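March, Sunday, 7:40 a.m.

Draft 3 of the ferry story, working title "Chien." Target for the Jemano flash slot is 300 words a scene, six scenes. Count this morning: 1,803. Over by three. Leaving it until the ending is settled.

Changes since draft 2:
Scene 1 now starts on the ramp. Cut the weather.
Scene 2, moved the phone call to after the coin is found. Mwajuma read both orders aloud and the second one held.
Scene 4 was 320 words, still is. The deckhand explains too much. Try him with no dialogue at all, only the rope.

Tense check: scenes 1 to 3 present, 4 to 6 past. The switch was an accident in draft 1. Recep Çetinkaya wants it kept and marked with a line break. I tried it — reads like a mistake either way. Converting everything to present, then rereading cold on paper.

Point of view slips twice in scene 5: "her face reddened" (she can't see it) and the captain's thought about fuel. Both struck.

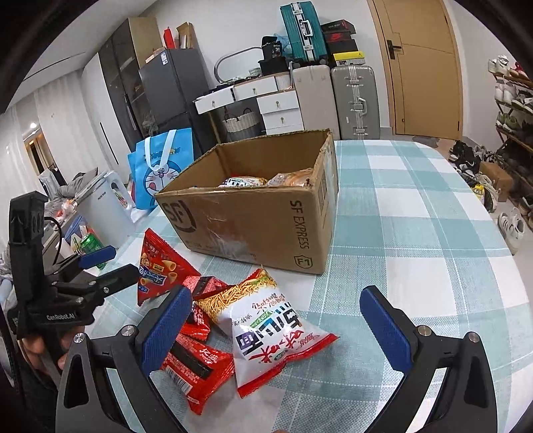

Ending, version B: she keeps the coin, boat leaves, stop at the horn. 159 words. Version A had the brother come back and ran longer for no gain. Filed A in the Preltton folder in case the brother gets his own story.

To do: name for the boat (Avance is a placeholder), second pass on the rope, send B to Mwajuma Nyaga before group.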